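4.2 Where things get put down: storage habits in shared kitchens

Section 4.1 dealt with cupboards. Open surfaces are harder. People in the Kundcombe houses were asked to keep a log of anything left out on a worktop or table for longer than an hour, and the logs are messy – different pens, different ideas of what an hour is. We cleaned them up as far as we could. Total entries after cleaning 3418, from 60 households, Pralla and Henao blocks combined.

First point. Condiments travel. Sauces, salt, oil, vinegar were logged in more places than any other class of item, and they were the items most often written down as "not where it lives". Plates came next, then anything used for draining or rinsing. Pans hardly moved. We had expected the opposite for pans, given how little cupboard depth there is in the Pralla kitchens (see 3.3).

Second, nesting. By nesting we mean one item stored or left inside another that was not made to hold it. Coded from the logs only, no home visits. 405 entries mention it. Bowls and colanders were the usual hosts, bottles and small jars the usual guests. Fig. 7 has a bottle in a colander, the commonest pairing in the Henao block. Households with a drying rack nested less. Households with two or more cooks nested more, but the gap shrinks once floor area is put in the model and we would not lean on it.

Third, who puts it back. Respondents were poor at saying. In 141 entries the "returned by" box is blank, and in a good many others it reads "me" in two different hands for the same item. We dropped the variable from the regression but kept it for the interview work, where it turned out to be useful as a way in. People will talk for a long time about a ketchup bottle. Several described a sort of halfway spot, neither put away nor in use, that everyone in the house knew but had never talked over. Others said the table was only for eating and then listed six things that sat on it all week.

Some limits. The log form had no line for items moved inside the hour, so quick tidying is invisible to us. Weekends are under-recorded. The Jurnov pilot used a shorter form and its entries are left out of all the counts above, though the pattern for condiments looks much the same. Also the word "worktop" was read by a few households as including the top of the fridge – we let those stand.

Coding was done twice, by different people, with disagreements settled by talking them thru. Most of the disagreements were about nesting. Does a lid on a pan count? We said no. A spoon left in a bowl? No again, unless the log said it was stored there.

Figure 7. Bottle in colander, plate alongside on the same surface.
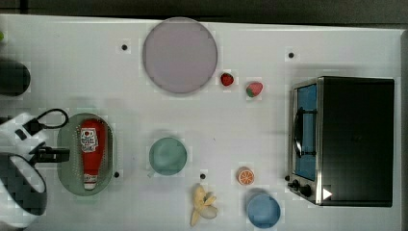

Leszek Ostrowski, comment on section 4.2: I'd want the drying rack result split by block before you say anything about it. The Henao kitchens are bigger, so you may just be seeing floor area a second time. And please define "lives" somewhere, it is doing a lot of work in the first point.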